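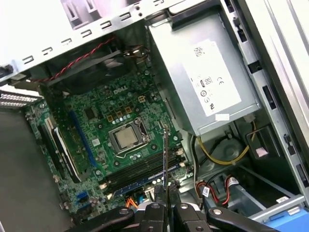
Nagano, 2019-05-06

Memory module drop on the Flulo cell: frequently asked questions

What happened?
During a memory swap on a desktop computer, the gripper let go of a module on its way to the slot. The module fell onto the mainboard. The controller didn't notice, carried on with the insertion move and pressed the closed fingers against the board until the force limit stopped the arm. The board was scrapped. The power lead had been removed before the job, as it always is.

Was anyone hurt?
No. The operator was outside the marked area and pressed the stop button once the arm had halted.

What caused it?
Worn finger pads. They are due for replacement at 3,000 grips and this set had done 3,528. The Clisetti software keeps the count, but the warning only went to a log file that the shift didn't have open. A second fault made things worse: the check for a held part was done once, straight after pick-up, and not again before insertion.

Does this affect the tool panel as well?
It can. The same fingers collect tools from the holders, and a worn pad may let a tool turn or slip as it comes out. We have no report of a dropped tool, but please treat tool pick-up with the same care until the pads have been changed.
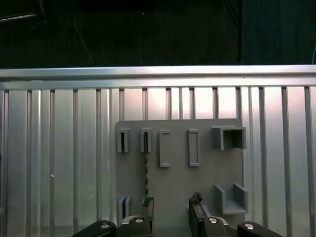

Gripper fingers at the tool panel.

What should I do before the next run?
Look at both pads under a good light. Change them as a pair if either is smooth, split or lifting, or if the count is over the limit. Wipe the fingertips and check that nothing is stuck to them. Reset the count only after the new pads are on — Jonness found two cells where it had been reset without a change.

Then install update 2 from the Clisetti service page. It repeats the held-part check above the slot and stops the job when the pad count runs out.

Can I keep working without the update?
Yes, at 70 per cent speed, with someone at the stop button for every insertion. Put the parts fixture where you can see it from the operator's side, and keep it clear of the case.
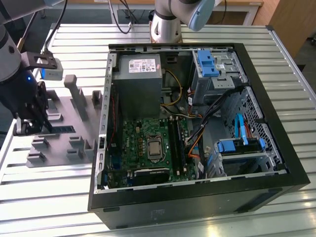

If a module does fall, press stop first and leave it where it is. Don't jog the arm down to fetch it. Move the arm straight up and out of the case, lock it off, and then lift the module out by hand. Set it aside with a label. Check the board and the slot latches for damage before going on.

Will the scrapped board be paid for?
Claims go to Fumiko Takagi at Jonness. Include the log file and the serial number of the cell. Pads past their limit don't rule out a claim in this case.

When will the pads themselves be changed?
A harder pad is on test now and should be ready in August. It fits the present fingers.

Who do I contact about a fault?
Kanako Hayashi, Flulo service desk. Please send the log before you restart the controller, as a restart clears it.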